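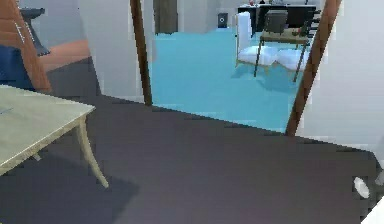 *Fig. 1 – Simulated home, doorway from the gray floor to the turquoise one.*

## First Tidying Run

Emeo can manage small chores, though a whole house is still a lot to ask, so please be patient with it!

1. Open Cellow and load the home.
2. Drive through the doorway slowly – the post is easy to clip.
3. Pick one small thing off the floor and start there.

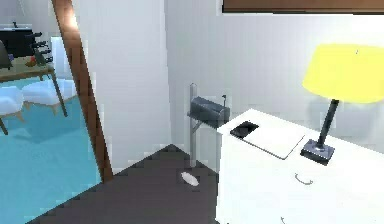 *Fig. 2 – Small white item on the floor near the desk.*

**Caution:** Leave the lamp for later runs.

**Note:** Runs stop at 2000 steps, finished or not.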